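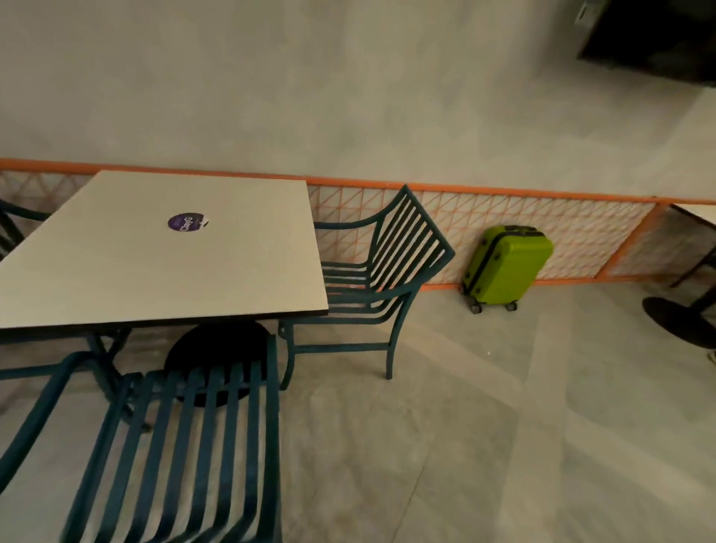
Sep 10, 2026. Batch 5 of the rye starter trials, and I finally have a loaf I want to eat all of! Long entry, sorry to whoever reads this over coffee. I keep trying to explain crumb structure to Gonzalo and failing, so this time I'm borrowing furniture: think of the slatted backs on those dark teal chairs around the white table. Slats, gaps, slats, gaps, and the thing still holds you up. A good rye crumb is like that, thin walls with air between them, and the walls do all the work. Batch 4 was more like a plank. You could have tiled a bathroom with it.

What changed since last time. Three things, which I know is two too many for a clean trial, but the flour ran out in the middle of everything and I had to move.

First, flour. The old bag of Grasen medium rye is gone and we are on their whole rye now. It drinks like crazy. I started at the old hydration and had something close to modeling clay, so I added water a spoonful at a time until it slumped off the scraper instead of hanging there. I weighed the jug before and after, so the number below is real and not a guess. (In February I wrote "a bit more water" in this very book and have regretted it ever since.)

Second, the starter. I split it after the last bake. Jar A is our usual, the one we call Flirneck, fed stiff and kept in the cool cupboard. Jar B is the same culture fed loose and kept next to the proofing box. Same age, same flour, same spoon. B smells like yogurt and green apple. A smells sharper, more like vinegar, with something a little malty behind it that I really like. Today's loaf is from A, tomorrow's will be from B, everything else held the same. I promise. No new flour.

Third, the scald. This is the part I'm excited about. I had been pouring boiling water on the cracked rye, stirring, and leaving it on the counter with a towel over it. It cools too fast that way and never gets properly sweet. This time I put the scald in the Trokden slow cooker on its lowest setting with the lid on and left it for 3 hours. When I lifted the lid it had gone from gray to a deep brown and tasted like the inside of a malted milk ball — no sugar added at all. The enzymes in the rye are doing that, chewing starch into sugar while it stays warm. I knew this from reading but I had never tasted the difference side by side. I kept back a spoonful of the old counter scald to compare and it tasted like wet cardboard next to it.

Numbers for the book:
Whole rye, 500 g
Water in the final dough, 410 g (up from 360)
Scald, 169 g, weighed after cooling
Starter from jar A, 150 g
Salt, 10 g
Caraway, one heaped teaspoon, crushed a little in the mortar
Dough temperature after mixing, 28 C

Mixed by hand in the big steel bowl. There's no kneading to speak of, you just keep folding with a wet hand until there are no dry pockets. I found one dry pocket anyway, right at the bottom, when I was already scraping it into the tin. Worked it in with my thumb and smoothed the top with the wet spatula. Dusted with flour so I could read the cracks.

Proof took 52 minutes from tin to first proper cracks in the dusting. That surprised me. Batch 4 took more than twice as long, and I had gone off to wash the racks thinking I had plenty of time. I came back and it was already up near the rim with three or four pinholes showing. Into the oven right away. I think another ten minutes would have lost it. My guess is the warm sweet scald gave the starter a very good breakfast, but it could also be the wetter dough, or both. See above about changing too many things.

Bake: hot start at 250 with the steam tray in, then down to 200 after fifteen minutes, tray out, and on until the middle read 97 on the probe. Out of the tin for the last bit to firm up the sides. I should have written down the total time and didn't. Somebody please tape a pencil to the oven door.

Then the waiting. Gonzalo Escobar wanted to cut it warm and I guarded it with my life. Wrapped it in linen overnight, cut it this morning. The knife came out clean with only a faint smear near the bottom. Even holes, small, all the way to the crust. No tunnel under the top, no gummy line along the base. The crumb is darker than anything we've made and it springs back when you press it, slowly, but it does come back. Flavor is sour up front, then that malt, then caraway late. With cold butter it's ridiculous. I had four slices standing up and I'm not ashamed.

Things I'm less happy about. The crust on the long sides is pale compared to the ends. Our Sæther tins are thick and I think they are slow to heat, so next time I'll try preheating the tin empty, or using the thin old one with the dent. The top crust is a little too hard for anyone with dental work. Brushing it with a starch glaze right out of the oven might help, and would make it shiny, which I would enjoy.

Gonzalo's note from tasting: less caraway, or none, so we can tell what the scald is doing. He's right. I like caraway too much to be trusted with it during a trial. His other note was "more of this please," which I am counting as data.

Open questions. Would 5 hours in the slow cooker be sweeter still, or does it stop? Could I use the scald water alone and leave out the cracked grain, for a smoother slice? And does the salt matter at the scald stage? An old recipe card in the drawer puts it there, with no explanation, and every other thing on that card has worked.

Next up: jar B, same everything, no caraway, thin tin. Scald goes on after lunch. The feeding for both jars is on the lid labels, please use the blue spoon for B and leave A in its cupboard even if it looks sleepy. Half of the current loaf is in the linen on the top shelf. Help yourselves, and write down what you think before you talk to each other about it!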